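Katsaros Releases Fuken, a New Batting Statistic for Amateur Baseball Leagues

PRERKTHORPE, Oct 4, 2026 - Katsaros, a maker of baseball statistics software, today announced the release of Fuken, a new number that measures how well a batter does after two strikes.

Batting average treats every hit in the same way. Fuken looks only at the pitches which come after the second strike. It gives credit for foul balls, for walks and for hard contact, and each batter receives a score between zero and 35.

"Many amateur players work very hard in these long at-bats, and their statistics do not show it," said Evie Dunmore, head of research at Katsaros. "We wanted that a coach can see this work in one number."

The statistic was tested during five months in the Prarnwood league, with data from roughly 2,000 plate appearances. A scorer needs to enter three more items for each at-bat.

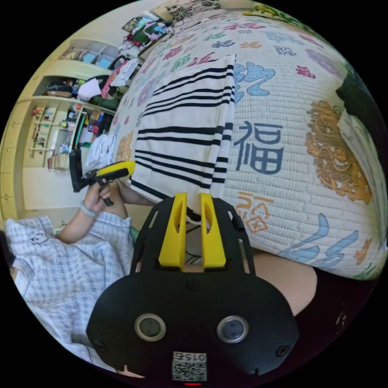

Kuldeep Rana, who manages the statistics of the Prarnwood league, said that the scorers learned the method quickly. "In the first games we made some mistakes with the foul tips. After that it was normal work for us," he said.

Fuken is included in the current version of the Katsaros scoring program at no extra cost. A version for softball is planned for December.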